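Markoda opens its teaching bench to outside groups

Friday, October 14, 2022

Robot training firm Markoda has opened its two-arm teaching bench to outside groups, after a pilot that began in August with packaging company Skoryk.

The bench lets a person guide a pair of robot arms by remote control while the joint positions, gripper openings and camera views are saved together. Each run through a task is kept as one demonstration. A learning program is later trained on the full set, so that the arms can attempt the task on their own.

Markoda said the pilot produced 389 usable demonstrations over 15 working days. The company has set a target of 2,000 by the end of the next stage, spread across several tabletop jobs. Stacking is the first of them, and operators practise it before they are allowed to record.

An operator sits at a desk behind the arms and moves two hand controllers. The left controller drives the left arm and the right drives the right. A trigger on each one closes the gripper. Operators work in blocks of 35 minutes, then change places with a colleague who has been labelling the recordings.

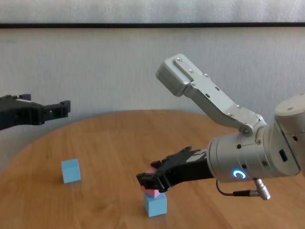
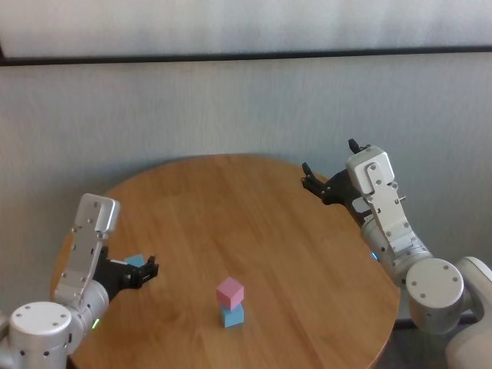
Cubes and grippers at the round table. 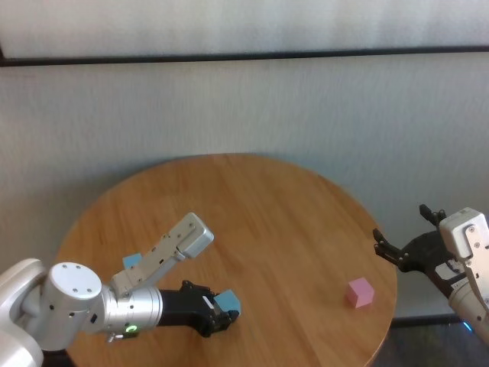
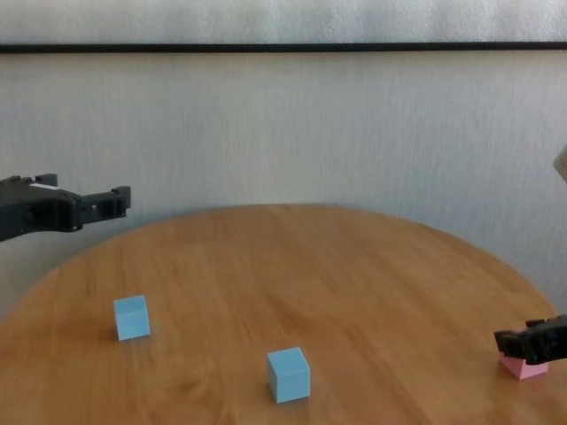
Skoryk wants to know how many demonstrations a new job needs before it is worth handing to a machine. Its own packing lines change over often, and reprogramming an arm by the usual methods takes its technicians away from other work. The company chose stacking for the pilot as a stand-in for placing small cartons. A pink cube set on a light blue one, with the corners of the two not quite lined up, is the sort of result the labellers have to judge, and Skoryk and Markoda spent part of August agreeing on how much of a twist to accept. Under the rule they settled on, a stack counts if the upper cube stays put once the gripper has opened and moved clear.

Runs that fail are kept in a separate folder. Markoda said it may use them later to teach the arms how to recover from a poor grasp, but they are left out of the first round of training.

Outside groups can book the bench by the half day through Trinden, the company's training branch. Bookings include an introductory session on the controllers and a copy of all recordings made. Groups may bring their own objects, provided these fit within the gripper's opening and have been checked by staff beforehand.

A second bench is planned at the Belteritz site, where Markoda has leased extra floor space. It will have the same arms and controllers, so recordings from the two locations can be combined. No opening date has been set.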